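Drawing I: Light, Shade and Value
Handout for Unit Three – Soft Shadows and Hard Edges

Welcome back, everyone. We spent the last unit on line, and I know a good many of you have grown fond of your outlines and would be happy to stay with them for the rest of the term. I understand completely! But this is the unit where we put the line away for a while and learn to see the world as patches of lighter and darker gray, and I promise it gets easier after the first couple of evenings. Please read this handout before you come to class and bring it with you, along with the supplies listed at the end.

What we mean by value

Value is simply how light or dark something is, whatever its color happens to be. A ripe lemon and a sheet of yellow paper may share a hue and still have quite different values once one of them is turned away from the window. Beginners tend to draw the value they know instead of the one they see. We know that a table is one color all over, so we shade it one gray all over, and then we wonder why it looks like a hole cut in the page.

Try half closing your eyes when you look at any plain surface in your house. Squinting blurs the small details and lets the big shifts come forward. You may find that one side leans warm and brownish and the other a little cool, even though you would have sworn the whole thing was the same. We are working in graphite, so you won't be drawing the warmth or the coolness, but noticing them will slow your eye down, and a slow eye is what I am after.

The cast shadow and its edges

A cast shadow falls on one thing because another thing is blocking the light. It has a dark part and it has edges, and the edges are where most of the interest lies. When the object is close to the surface, the edge of its shadow is usually crisp. As the object moves away, the edge spreads and softens. A large light source, such as an overcast window, softens things further. The full dark part is called the umbra and the soft border is called the penumbra. You don't need the words to draw well, but they do come up in the reading and I would hate for you to be thrown by them.

For a shadow with no outline at all, start with your side-of-the-pencil stroke and build in thin layers, darkest first, letting your hand get lighter as you travel outward. Please resist the finger! Smudging with a fingertip leaves oil on the paper and the gray turns shiny. A folded tissue does the same job far more kindly.
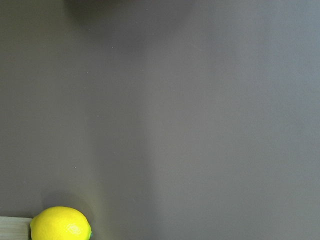 Contact shadows

When an object rests on a table, there is nearly always a narrow shadow hugging the place where the two meet. Leave it out and your bowl or your book will float, however nicely you have drawn the rest. Put it in and the thing settles down at once. It is one of my favorite small moments in teaching, watching somebody add that one strip of gray and sit back in surprise.

Look also at where that shadow falls. If it shows along two sides of an object and not the others, you have learned something about where the light is coming from, and every other shadow in your drawing ought to agree with it. Pale things with a low rim are wonderful practice, as the whole object may need almost no pencil and you get to describe it with the darker table around it. Save the white of your paper for the very lightest spot, and let everything else be at least a whisper darker.
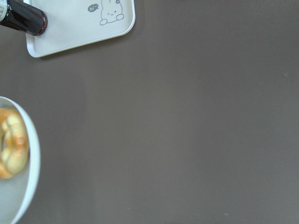 Exercises for the week

1. Draw a value scale of 14 boxes, from bare paper to the darkest gray your pencil will give. Do it twice. The second is always better.

2. Set a cup near a lamp and draw only its shadow, leaving the cup itself blank.

3. Draw the same shadow at nine in the morning and again at four in the afternoon, by daylight – same chair, same table, if you can manage it.

Supplies

HB, 2B and 4B pencils, a kneaded eraser, tissues, and a pad of medium-tooth paper. A pad with 100 sheets will see you through to the end of the course with plenty left over.

Questions can go to me, Shahab Ahmadpour, before or after class. I am usually in the Ferstead studio by half past five with the kettle on.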